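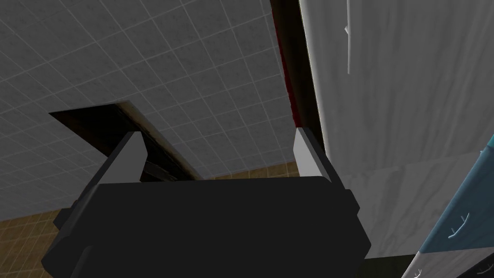
Square ceiling tiles with a speckled finish.

How to Replace a Stained Ceiling Tile

A stained tile in a drop ceiling can be swapped in a few minutes. Before you start, find out what caused the stain. If a pipe or the roof is still leaking, fix that first or the new tile will go the same way.

What you need

- Replacement tile
- Stepladder
- Utility knife and metal straightedge
- Safety glasses and a dust mask
- Old sheet for the floor

Steps

1. Spread the sheet and put on the glasses and mask. Old tiles shed a lot of grit.

2. Push the tile straight up with both hands, tilt it, and bring it down through the opening at an angle.

3. Look for a maker's stamp on the back. Bosman tiles have the pattern number in one corner. Take the old tile to the store if you can't find one - whites vary more than you would expect.

4. For a border tile, lay the old one on top of the new one and mark the size. Cut from the face side with a fresh blade. Two or three light passes work better than one deep one.

5. Tilt the new tile up through the grid and lower it into place. Handle it by the edges.

Let spare tiles sit in the room overnight before you cut them. Store extras flat.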